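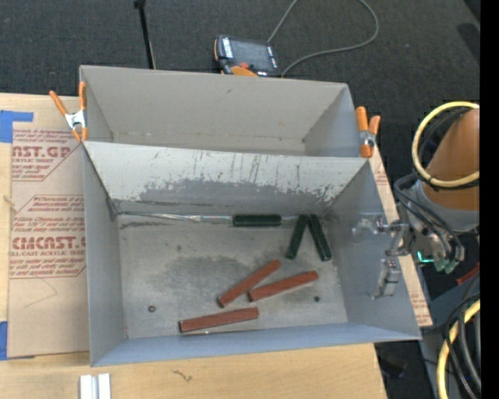

Page last changed: February, after two corrections from Noémie Marty

Visit to the Zundik picking lab

I went to the Zundik open afternoon expecting slides, and there were slides. Bernadette Texier gave them, quickly and well, and the claim on the third one was that their arm will soon pick "any loose part from any container". I wrote down both uses of the word any and kept them in mind for the rest of the visit.

The lab itself is one carpeted room behind the offices. The cell we were shown is a grey sheet-metal bin on a wooden table, held with a pair of orange spring clamps, the sort I have in my own shed. Acrylic sheet with its printed backing still on lies beside it and under it. I rather liked all this. It looks like a place where people try things, and the divider in the bin has been scraped and streaked enough to suggest plenty of use.

The loose parts are blocks. Dark green ones and terracotta ones, all rectangular. Ekow Agyeman, who runs the gathering side, explained that each example is one attempt: the arm goes in over the side wall, closes its two fingers on something, lifts, and the system stores what the camera saw, what the arm did and whether the block came up. A person resets the bin when it gets awkward. On a good day they store 256 attempts. I asked about a bad day and he said 23, the day the gripper cable worked itself loose and it took them until after lunch to find out why everything was being marked as a miss.

That answer did more for my confidence than the slides had. It also raised the question I most wanted to ask. How many of the stored misses are really misses? Ekow said they go back through a share of them by hand. He didn't know how large a share. Solange Barbier, who does the going back, thought it was less than it used to be.

The hard cases are easy to spot once you have stood there for a while. Two of the green blocks had ended up propped against each other like a tent, close to the foot of the sloping divider, with a third lying along the seam where the slope meets the floor. The terracotta ones lay further forward with more room about them. I would start with those, and so, Ekow admitted, does the arm. Left to choose, it goes for the easy pick, so the collection fills up with easy picks. They now force it to go for the seam on every 4th attempt. Whether that is enough I can't say, and I don't think they can yet either.

My larger doubt is about the blocks. A block has flat sides and doesn't bend. When I put this to Bernadette she said the blocks are a first step and that Prasolix, who pay for part of the work, will be sending castings. When? Later in the year. Has the arm been tried on anything with a curve in it? She said there had been "informal tests" and moved us along to the coffee.

Zeyu Xiao, who came with me from Boyer, was kinder. His view is that 18 weeks of dull, well-kept records are worth more than a clever method run on rubbish, and that most firms we visit can't show you any records at all. Fair enough. Zundik let us scroll through theirs and the notes column was properly filled in, including some rude remarks about the clamps.

Practical matters for anyone going to the next one: the entrance is on the car park side, the talk starts at 2 pm whether or not you have found it, and you should ask to see the records early, before the room fills up. I have asked for the results on castings when they exist and will add them to this page if they arrive.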